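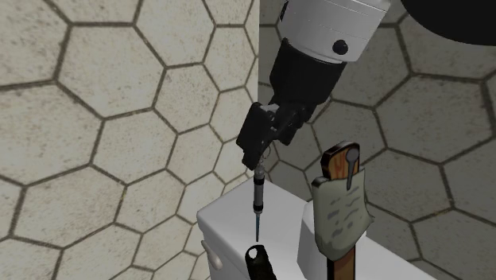
Flisden, the household robotics company based in Lernau, has opened its simulated bathroom to outside partners and has completed the first set of recorded demonstrations made in it. The set contains 900 demonstrations and will be used to train a learning system that controls one arm with a two-finger gripper. Bathrooms were chosen as the second room type after kitchens, as they are narrow and many of the objects in them are white on white. In the simulation the arm comes down from above to a white toilet tank, between walls of large hexagonal tiles, and holds a slender tool upright with its point just over the flat top. Next to the tank stands a wooden board with a sheet of paper clipped to it, so the arm must do its work with very little free space on that side.

The demonstrations were recorded by 62 operators in May. Each operator sat at a desk in the company's office in Lernau and guided the simulated arm with a hand controller, while the simulation saved the position of every joint, the opening of the gripper and the views from the virtual cameras. No physical robot was used in this phase of the work.

"We wanted examples from many different hands," says Alois Frei, who leads data collection at Flisden. "When only our engineers record, all the movements look the same, and the system learns the habits of four or five persons. Our operators got one hour of training and after this they were free to solve the task in their own way. Some of them are slow and very exact. Others go fast and correct at the end. We keep both."

The tasks in the first set are short. They include picking up a thin tool, bringing it to a marked point, holding it still there, and putting it back in its place. Flisden reports that thin objects were the most difficult for the operators, because a small turn of the wrist makes a large movement at the tip. For this reason 112 of the demonstrations are marked as "recovery" examples. In these, the operator made a mistake and corrected it without starting again. They are stored in the same set, with a label, and partners can include them in the training or leave them out.

Every demonstration was played back and checked by a second person before it was accepted. A recording was refused if the gripper passed through a surface, if the object was dropped and not picked up again, or if the operator stopped before the task was finished. The refused recordings are not counted in the published number, but Flisden keeps them for a later study about failure.

The room itself can be changed. The software, called Dunstan, can give the walls another tile pattern, move the fixtures and choose a different light for each recording. For the first set the company prepared 70 versions of the bathroom. Some of these versions were not used for any recording and are kept back for testing, so that the trained system will meet a room it has not seen.

"It is easy to be satisfied with a system which works in the room where it has learned," says Frei. "We ask our partners to report the result from the test rooms first, and the other result after it."

The first outside partner is a training workshop in Flulville, where a small team will record a second set with two new tasks: opening a cabinet door and hanging a towel on a hook. The workshop will use the same controllers and the same checking rules as the office in Lernau. Recording in Flulville starts when the operators have completed their training.

Research groups and companies who wish to work with the first set can apply to Flisden in writing. The application should describe the type of arm and gripper, the planned use and the person responsible for the data. Access is free of charge for teaching and for non-commercial research.

About Flisden
Flisden develops simulation software and training data for robots that work in homes. The company is located in Lernau and is the maker of Dunstan, a program for building and changing simulated rooms.

Press contact
Alois Frei, Data Collection, Flisden, Lernau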